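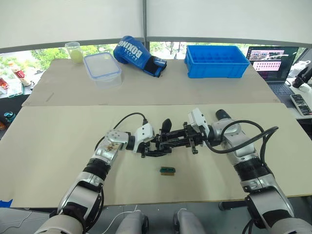 January, 9:40 am

Bimanual close-approach, planner branch from last night. Goal for the morning: get both wrists inside the same small volume over the table without the self-collision check freezing everything.

Where it stood: any time the two end effectors got near each other the planner returned "no path" and sat there. Turned out the padding on the wrist camera housings was being applied twice, once in the model file and again in the scene config. Took the second one out. Plans come back now, most of them ugly.

Changes so far
- padding lives in the model file only. DON'T put it back in the scene config
- left hand: collision shape is one fat hull for the whole hand. Too fat. Split per finger, check time went up but bearable
- planner timeout 300 ms, was 1,000. The long timeout only ever hid bad start states
- cable loops still not modeled at all. Keep speed cap on until they are

Ran the meet-over-center pose from 26 start configs in sim, after the fix. 2 still fail, both with the right elbow tucked low. Same joint limit both times I think, need to look at the log properly. Seeds are in the Wirier folder under approach_tests.

11:15

Moved on to the tool side. Screwdriver is a rigid attached body once the gripper reports closed. The attach call was going out before the gripper state updated, so for some 3 or 4 control cycles the planner thinks the tool is a free obstacle sitting inside the fingers, and aborts. Put a wait on the state topic instead of the fixed sleep. Fixed sleep was mine, sorry.

Tool frame: origin at chuck, z out along the bit. Old one had it at the middle of the handle which is why every approach came in off by half a tool. Renamed to tool_tip so the old configs break loudly.

Wrist cam pose check on the tool - upright grasp, housing label side toward the lens. Label gives the tracker plenty of texture, the plain dark housing gives it very little. If the tool goes in turned the other way I expect pose to drift about the long axis. Not tested.

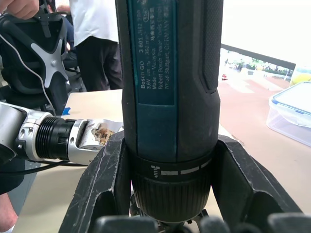
Su-bin Moon: don't trust the label for the yaw estimate, I had that at Carkley and the tracker locked onto the text and then flipped on us when the light changed. Use the joint angles for the coarse pose and let vision correct only a few degrees.

OK, fair. Doing it that way, kinematics first, vision clamped. Clamp value is a guess for now, lives in tracker.yaml.

Left to do
- log for the low elbow failures
- detach call has probly the same race as attach, check
- ask Ye-seo Na which branch the Cho controller patch is on, mine is missing the torque limit
- speed cap stays

Pushed everything except tracker.yaml, still editing it.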